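Paddlers wanted for a seven-day sea kayak gear trial

Drestine is looking for 10 experienced paddlers to join a seven-day trip along the coast in March. The trip is a working test of our new expedition line: drysuits, deck bags, hatch liners and two sizes of cook kit. You will paddle with the gear, sleep in camp with it, and write down what you think of it every evening.

No one is paid a wage for this. Drestine covers the ferry, food, fuel and campsite fees, and you keep the drysuit and deck bag you tested. You bring your own boat, paddle, PFD, sleeping bag and tent. If you can't transport a boat, tell us when you apply - we have two singles that can be lent out. 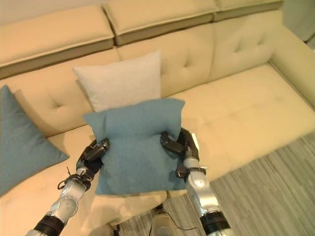

Griet Van Acker
Trip coordinator, Drestine

The route is 70 nautical miles, with one rest day built in. Most days are moderate. The day around the outer point is long, with few landings, and we will wait for the right weather before we try it. You should be comfortable in following seas, able to roll or re-enter and pump out without help, and used to carrying a loaded kayak over rocks.

You should also have done at least one trip of four nights or more with everything packed in your own hatches. We need people who already have a system and will notice when a new bag makes it worse. Beginners are welcome on our summer weekends, but this trip is not suitable for them.

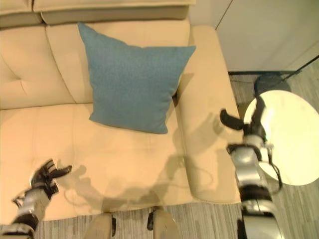
Each tester gets a printed notebook. Expect to spend half an hour on it after dinner. We ask where each item was stowed, how long it took to reach, whether anything got wet and what you would change. Please be blunt. Photos are useful but not required.

Safety gear stays your own. We do not test PFDs, radios or flares on this trip, and every paddler must carry a VHF radio on their person. Joni Karppinen will lead on the water, and his decision on whether we launch is final.

Karlijn Van den Broek was on the last trial and tested the old hatch liners. 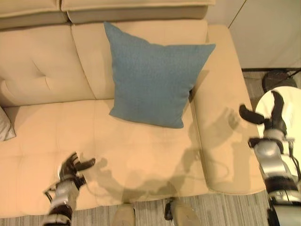
Karlijn writes that the notebook was harder work than the paddling, and that by the third night she was filling it in with gloves on. She would still go again. Her advice to new testers is to pack the boat fully at home, twice, and to leave the second stove behind.

To apply, send a short list of your past trips, your drysuit size, your boat model and any medical needs we should plan for. Mirjam Claeys reads all applications and will reply to everyone, including those we can't take.

Drestine trip desk - contact us | Copyright Drestine | Back to top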